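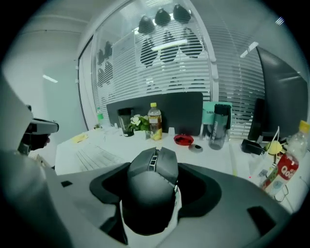

**¿Qué hay que comprobar antes de dar por válida una sesión de recogida de demostraciones con pinza de mano en un puesto de oficina?**

Como mínimo, el estado de la pinza, la calibración vigente de la cámara, la posición de partida de los objetos y el registro de quién autorizó el uso del puesto. Lo demás depende del procedimiento de cada centro, y de eso va este hilo.

---

**tolva_norte** — 25/10/2019

Abro tema porque estamos redactando la instrucción interna para sesiones en mesas reales (no en celda de ensayo) y hay tres puntos sin cerrar. Tomamos como base la plantilla de Trindia, revisión 2, que está pensada para banco de laboratorio y deja fuera casi todo lo que uno encuentra en una oficina.

1. Objetos ajenos a la tarea. La plantilla pide retirar «todo elemento no incluido en la ficha». En una mesa con teclado, botellas, flores y notas adhesivas eso equivale a desmontar el puesto.
2. Líquidos. No distingue entre recipiente abierto y cerrado.
3. Textos legibles. No dice nada de etiquetas, cajas ni notas que queden a la vista de la cámara.

¿Cómo lo tenéis resuelto?

---

**par_nominal**

Sobre el punto 1: nosotros no retiramos nada. Si el objetivo es que la política funcione en mesas de verdad, una mesa despejada da datos de mesa despejada. Lo que exigimos es una ficha de entorno con el tipo de puesto, la iluminación y los objetos situados en la zona de alcance. El resto del fondo no se inventaría.

Zona de alcance, en nuestro caso: 45 cm medidos desde el borde frontal de la mesa. Fuera de esa distancia no se anota nada.

---

**husillo_m8**

> nosotros no retiramos nada

No lo comparto. Los cables sueltos se retiran siempre o se fijan con brida. Tuvimos un enganche de dedo con un cable de carga al borde de la mesa y se vino el equipo detrás. Desde entonces está en la lista como requisito, sin excepción por realismo.

Respecto a los 45 cm, son pocos si la tarea incluye desplazar el ratón o el teclado. El codo del operador barre bastante más que la pinza. Nosotros usamos 70 cm.

---

**par_nominal**

De acuerdo en los cables que crucen la zona de alcance. En los que caen por detrás del monitor, no. Si se fijan todos, se está entrenando con un entorno que después no existe.

Lo de 70 cm me parece excesivo: en una mesa estándar eso es prácticamente el tablero entero, y la ficha acaba rellenándose por copia de la anterior. Una ficha que se copia vale menos que una ficha corta.

---

**junta_torica**

Aporto lo que aplicamos en la planta de Zorketport, por si sirve de referencia. Extracto de la instrucción, apartado de puesto de oficina:

- Recipientes con líquido: admitidos con tapón roscado y cerrado. Vasos con tapa a presión, fuera del tablero.
- Ratón, teclado y periféricos: se indica en la ficha si están conectados. Si lo están, la sesión del equipo se bloquea antes de empezar.
- Notas adhesivas y papeles: se retiran o se les da la vuelta.
- Superficies acristaladas detrás del puesto: se anota la presencia de reflejos de luminarias. Persianas en posición fija durante toda la sesión.
- Dedos y almohadillas de la pinza: inspección visual al inicio y cada vez que se cambie de objeto.

El apartado de persianas se añadió en la última revisión. Mover las lamas entre episodios nos alteraba la localización visual y costó bastante encontrar la causa.

---

**tolva_norte**

Muy útil, gracias. Dos dudas:

a) ¿Las notas adhesivas se retiran aunque no se lea nada en la grabación?
b) ¿Las marcas comerciales en botellas y cajas las tratáis igual?

---

**junta_torica**

a) Sí. La decisión no se deja al operador, que no ve la imagen a resolución completa mientras graba.
b) No. Una etiqueta comercial no es dato personal. Si el conjunto se va a publicar, se revisa después con jurídico. Para uso interno no se toca.

---

**husillo_m8**

En b) discrepo parcialmente. En Karamanlidis nos devolvieron un lote de 987 episodios por etiquetas de terceros sin declarar. No pedían taparlas, pedían una casilla en la ficha que dijera «marcas visibles: sí». Añadirla cuesta un segundo, rehacer las fichas de un lote cerrado cuesta semanas.

---

**par_nominal**

La casilla la acepto. Lo que no acepto es difuminar a posteriori: el difuminado introduce una textura artificial justo sobre objetos que la pinza puede tener que agarrar.

---

**lector_optico**

Entro solo por el tema de la óptica. Con gran angular la distorsión en periferia es fuerte, y los bordes rectos de mesa o mampara salen curvos. Si alguien mide la zona de alcance sobre la imagen sin rectificar, el número no significa nada. La distancia se toma con cinta, en la mesa, y se anota antes de grabar. En la guía de Prarkasside figura como nota al pie y casi todo el mundo se la salta.

Añadiría también la comprobación de que el cuerpo de la pinza ocupa siempre la misma parte de la imagen. Si se ha desplazado respecto a la captura de referencia, el soporte tiene holgura y hay que recalibrar.

---

**tolva_norte**

Incorporo entonces al borrador:

- Medida física de la zona de alcance, valor pendiente (45 o 70 cm).
- Cables: fijados dentro de la zona, libres fuera.
- Líquidos solo con tapón roscado.
- Notas retiradas, marcas declaradas en casilla.
- Persianas fijas y reflejos anotados.
- Comprobación del encuadre de la pinza frente a captura de referencia.

Lo paso a revisión en noviembre.

---

**husillo_m8**

Para los cables, mi objeción se mantiene. Pon al menos que los del borde de la mesa cuentan como dentro de zona, estén a la distancia que estén.

---

**tolva_norte**

Anotado como comentario al borrador. El valor de la zona de alcance lo decidimos con los datos de la primera tanda.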